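Gridisa Drinks Room, Ekden
Bar and table preparation assistant (part-time)
Posted August 30, 2019

We are looking for a cheerful, careful person to join us behind the scenes at Gridisa, and we have put off writing this for most of July because none of us could agree on what to call the job. On the rota it says "prep". In practice it means you are the one who makes sure that by the time our guests sit down, everything they might reach for is where it ought to be, clean, cold if it should be cold, and looking as though somebody cared about it.

If you haven't come across us before, Gridisa is a small drinks room on the corner above the old chandlery in Ekden. We serve cordials, shrubs, iced teas, a good many things with no alcohol in them and a shorter list of things with plenty. People come to us for birthdays, for a quiet hour after work, for tasting evenings where they learn to mix a few drinks of their own and go home with a bottle of something. The tasting evenings have become a much bigger part of what we do than we ever planned, and they are the main reason we need another pair of hands.

What the work is like

You would come in during the early afternoon, when the room is quiet and the light is nice, and you would start by laying up the tables for whatever is on that evening. On an ordinary night that is glasses, coasters, a water jug and the little menus. On a tasting night it is rather more. Every table gets its own set of things to work with: a bowl of ice, a jug of syrup, herbs, cut fruit, spoons, a measure, a cloth, and a dish for the bits. The guests share, and they are usually strangers when they sit down, so it matters very much to us that nobody has to stretch or ask for something the next table already has.

After the tables there is fruit to cut and mint to pick over, syrups to decant and label, and the fridges to go through. We make our own lemon cordial and it is a sticky business, so please don't apply if you are fond of your sleeves. Then there is the ice, which deserves a section to itself and will get one further down.

Once guests are in, you would stay in the background for the first part of the evening, topping up bowls, clearing used glasses and bringing out fresh cloths. You wouldn't be expected to mix drinks or to give the talk. Some of the people who have done this job have gone on to do both, and we would be delighted if you wanted to learn, but we would be equally delighted if you didn't. A person who enjoys preparation for its own sake is worth a great deal to us and we won't try to turn you into something else.

At the end there is the washing up, most of which the machine does, and the putting away, which it doesn't. Our coloured bowls are all washed by hand. We found them on the closing-down shelves at Teixeira, the old kitchen shop by the station, and we can't get any more of them, so we are a bit soft about them. They live on the lower shelf by the pantry door, with a sheet of paper between each one and the next.

Hours and pay

The post is for two afternoons and evenings a week to begin with, with more in the run-up to Christmas if you'd like them. We'll settle which days with you, and we do try to keep them the same from one week to the next so that you can plan the rest of your life. You'd start at two and be away by ten on an ordinary night, and a little later after a tasting, when we will pay for your taxi if the last bus has gone. There is a proper meal before opening, eaten sitting down, and we mean it about the sitting down.

Pay is hourly and a fair step above the minimum, the same for everyone who does prep whatever their age. Tips are pooled and shared out by hours worked, including your first week. Holiday is paid. We'll tell you the exact rate when we write back to you, and you're very welcome to ask about it in your first message if you'd like to know before going any further. It won't count against you.

Who we would love to hear from

You don't need to have worked in a bar. People have come to us from school kitchens, from a florist's, from a pottery and from years at home with small children, and every one of them knew something we didn't. We would like you to be neat with your hands and to enjoy getting a table just so. We would like you to be able to follow a list and to say so when the list is wrong, which it sometimes is. You should be comfortable on your feet for a few hours and able to lift a full crate of bottles from the floor to a worktop, or to tell us if you can't so that we can arrange things differently. The room is up one flight of stairs and sadly there is no lift.

You need to be 18 or over. If you don't drink, that's no trouble at all, and a couple of us don't either.

A food hygiene certificate would be handy, but if you haven't got one we'll put you through it in your first month, on our time and at our expense.

About the ice

We promised you a section. It will sound as if we are making a great fuss over frozen water, and perhaps we are, but guests do notice it, and it is the part of the job that takes the longest to get a feel for.

For the tasting tables we like clear cubes with good sharp edges, heaped up in a wide, shallow bowl so that people can see them and help themselves without digging. A deep bucket keeps ice better, of course, and we use buckets behind the bar, but a bucket on a small table hides everything and gets in the way of people's elbows. We use the pale bowls for this, the pinky-lavender ones in particular, and we like the way their colour comes up through the cubes.

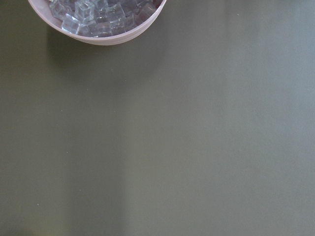
You'd fill the bowls last of all, when everything else is on the table, and tip the cubes in gently and leave them as they fall. There's no need to arrange them. Please do use the scoop and never a glass, however much of a hurry you are in, and if anything at all gets broken near an open bowl then the whole lot goes down the sink and we start again. Nobody will mind. Each bowl gets a pair of tongs laid next to it, with the handles pointing towards the guests.

We buy in the clear cubes from Plollel, who deliver in the morning, and we freeze our own ordinary ice for the shakers. A busy tasting week can take more than 1000 cubes, and the freezer isn't large, so part of your job would be to keep an eye on what's left and put the order in by 7 the evening before. There is a sheet on the freezer door for this. It has a pencil on a string, and the string is there for a reason, so please put the pencil back.

How the first few weeks go

For your first few shifts you'd work alongside one of us and wouldn't be left with a room to set by yourself. We'd show you one table laid out fully and then ask you to lay the next to match, and after that it comes quite quickly. You'd get a printed copy of the table lists to scribble on and an apron. Shoes you'd need to find for yourself, flat and closed-toed, please, with something of a grip to them, as the floor behind the bar is tiled.

After a month we'd sit down together over a pot of tea and see how you are finding it, and you could tell us anything we ought to be doing better. The drying rack was moved to the other side of the sink after one of those chats and we can't think why we ever had it where it was.

How to apply

Please write us a short letter or an email and tell us a bit about yourself. We'd like to know which afternoons and evenings you could manage, when you could start, and about something you have prepared or set out for other people that you were pleased with. It could be a wedding table, a packed lunch, a workbench, a stall at the school fair, whatever comes to mind. You can send a CV as well if you have one ready, but please don't sit up all night writing one for our sake.

You can drop letters through the door at street level, which is the green one with our name on the bell, or hand them to whoever is behind the bar when we're open. The email address is on the contact page along with the map. If writing isn't your strong suit, ring in the afternoon and we'll have the same conversation over the telephone.

We'll reply to everybody. Those we'd like to meet will be asked in for an hour one afternoon, paid, to see the room and help us lay a couple of tables, and there'll be a glass of the lemon cordial at the end of it. We'll keep the post open until we've found the right person, so if you can still see this page then we would still like to hear from you.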